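Progress update for Plirnow, 3rd September

Hi all, a quick one on the office clear-out at Mutemer! We've now been through 14 of the 20 rooms you funded us to sort, and the second floor is finished apart from the two big storage closets (those can wait till the Dursun move is over).

Mixed bins are still our headache. People drop desk supplies in with their lunch trash, so we sort every bin by hand before anything goes out.
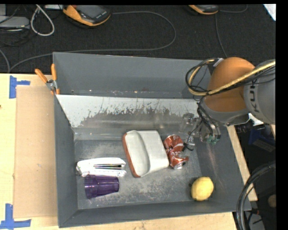
Mixed bin: white stapler, purple plastic cup and a crushed red soda can among the contents.

Staplers and the like go on the reuse shelf, and cans go in the metal sack. We've filled 44 sacks since March, and the Zokum depot takes them all. Cups are trickier, and I'm still waiting on a price for plastics.

Spending is on track. I'd like to move a little of the signage money over to bin labels, if that's OK with you?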